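I finally made it to the old ferry terminal in Sirkuvbridge on Friday, and I'm still thinking about the roof! It was drawn up by a small office called Virkitus, and I'd only ever seen it in drawings, where it looks like a folded napkin. Standing under it is another thing — the concrete gets so thin at the edges that you keep looking for the steel.

My friend Genalyn Macaraeg came along and wanted to know why there are only two columns on the water side. I had no good answer. We walked the whole hall, all 320 feet of it, and then did it again the other way. 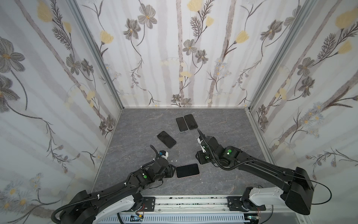 Gray flowers and pale yellow blossoms over birch-like stripes. I could live with this wallpaper.

The ticket office has been turned into a café (get the lemon cake) and they kept the curved counter, thank goodness. Upstairs is closed until February, so I'll have to go back for the gallery. Next on my list is the library in Plestine, which has over 26 skylights and a spiral ramp I've wanted to walk since school.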